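Irkville Community Hall: Balloons and Party Decorations
Frequently Asked Questions
Last updated 2020-10-03
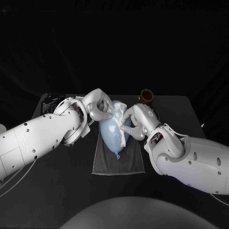

May I bring my own balloons?
Yes. Hirers may bring balloons of any color, and they may be inflated in the Grekville Room before guests arrive. Please prepare them on a table and keep them off the floor. Balloons should be handled gently, and any dust or fingerprints may be removed with a plain tissue held flat against the curved side, as with the light blue balloon on the black tabletop. Paper towels and scouring pads are not suitable for this purpose.

Is there a limit on the number of balloons?
A single booking may include up to 400 balloons. Larger displays require written approval from the Bookings Office at least 13 days before the event.

Are helium balloons permitted?
Helium balloons are permitted in the Cho Room only and must be tied to a weight at all times. They may not be released indoors or outdoors.

How may decorations be attached?
Ribbon, string and removable putty are accepted. Tape, staples and pins may not be used on walls, doors or tabletops.

Are tables included in the rental?
Tables are included in both rooms. Tablecloths may be ordered from Zovlow Linens when the booking is made. Orders for November events are now being accepted.

Who is responsible for cleanup?
The hirer must remove all balloons, including broken pieces, before the end of the rental period. Deflated balloons belong in the trash and may not be placed in the recycling bins.

Whom should I contact with further questions?
Please call the Bookings Office at extension 291.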